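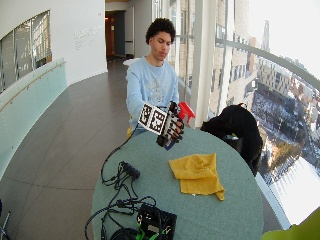
Visit to the Fukska building, Endard

In October I went to the open day of the Fukska building in Endard. I work in the cleaning and upkeep of a school, and my employer gave me the morning for it. I write this report for my colleagues, and also for other persons in our line of work who think of going next year.

The building has 2,989 square metres of floor on three levels. It is used for study, meetings and small events. The programme had three parts: a tour at 9 in the morning, a free hour on the middle level, and a talk by the cleaning firm Trasis in the café. I took part in all of them, but I left the talk a little before the end to catch my bus.

The tour

Our guide was Babar Bhutto, who has run the daily upkeep of the building from the day it opened. There were many visitors and he speaks softly, so it was good to stand in the front.

We started on the middle level, in the long corridor which follows the outer wall. It is curved, with windows from the floor to the ceiling on one side. On the other side is a balustrade of frosted green glass with a wooden handrail. The floor is smooth grey tile. I liked very much how the light goes along it, but I also thought at once of the work. On a smooth floor with so much window you see every footstep when the sun is low. Mr Bhutto said that they mop it in the evening and go over the doorways one more time before opening. They tried to do the whole floor in the morning, but the first visitors walked over it when it was not dry yet.

The windows are cleaned from inside by the house team, up to the height that a person can reach with a pole. The rest is for an outside company, with a lift. The curved wall gives them some trouble, because a straight trolley does not stand well against it and always sticks out into the passage. Now they use a narrow one with two shelves and they leave it in the doorway of a side room.

A lady from a hospital asked about the glass of the balustrade. I was glad of this question, we have similar glass at the school. Frosted glass shows grease from hands more than the clear kind, on the rough side. They wash it with warm water and very little soap and dry it at once. The handrail gets a damp cloth only, and oil two times in the year.

The tables

Along the corridor there are round tables with a pale green top, and chairs in white and in yellow. People sit there with their bags and their work for the whole day, and this makes the tables the busiest surfaces of the building. There are 267 seats in total if one counts the café.

Mr Bhutto told us how they wipe a round table. He said new staff always go in circles, starting from the outside, and so they push the crumbs to the middle and have to come back. He teaches them to fold the cloth in four, to start at the far edge, and to go from side to side in lanes that overlap a little. After half of the table you turn the cloth to a clean side. It seems a small thing, but I tried it at home on our kitchen table and it goes faster.

He also explained why he likes a speckled top less than most people do. The small specks hide dirt very well. A visitor is happy with such a table when it is not clean at all, and so is a tired cleaner. His advice is to bend down and look across the top against the light of the window. We all did this and one could see it, there was a ring from a cup which I did not notice standing up.

The rule for cloths is by colour. Yellow is for tables and desks, and it does not go anywhere else. Used cloths go into a bag on the lower shelf of the trolley and are washed in the house. I asked how many they own, and he said that they bought 1,000 at the beginning, and that many of them have disappeared since, mostly into the kitchen.

Bottles and labels

After the tour we could stay on the middle level and take the things in our hands. A yellow cloth was on one of the tables, and a red spray bottle with a trigger was held above it, and there were more bottles to look at, of different makers and shapes. 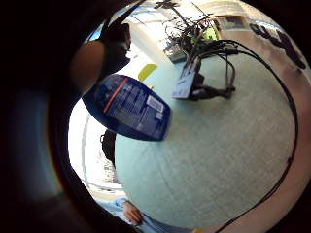 I spent most of my free hour on the labels. On many bottles the text is printed so small, in columns, that I must take off my glasses and hold it near my nose. This is a serious matter in our team, where four of us did not learn English or the local language as children. Mr Bhutto has the same situation, and he solved it with a card. For each product there is one card with the name, the amount of water, the surfaces where it may go, and the surfaces where it may not. The cards hang inside the door of the store room. When a product changes, the old card is taken away the same day.

He was strict about one more point, that a spray bottle is filled again only with the same product which was in it before. Each bottle gets a strip with the month of filling. He also prefers to spray on the cloth and not on the table, so that the drops do not land on the papers or the electric things of the people who sit there. I agree with this, although my colleague Endre will say that it uses more cloths.

The talk

Trasis spoke about their new tablets, called Pap, which you put in a bottle of water in place of buying the bottle full. The tablet needs some minutes before it is gone, and in cold water longer. The speaker was friendly but he had too many slides. I asked if the tablets are good for stone floors and he promised to write to me. Up to now I did not receive the letter.

Practical matters

The bus from the station stops in front of the main door. The entrance was free and one did not need to register. Coffee is sold in the café, but it opens only after the tour, so drink something before. The lift was working. The toilets on the middle level are at the end of the corridor, through the open doorway, and they were very clean, as one would hope on such a day.

I brought back two of the cards as a model. They are in the folder in our store room, next to the key list. If somebody wants to help me with writing our own, I would like to begin with the products for the tables.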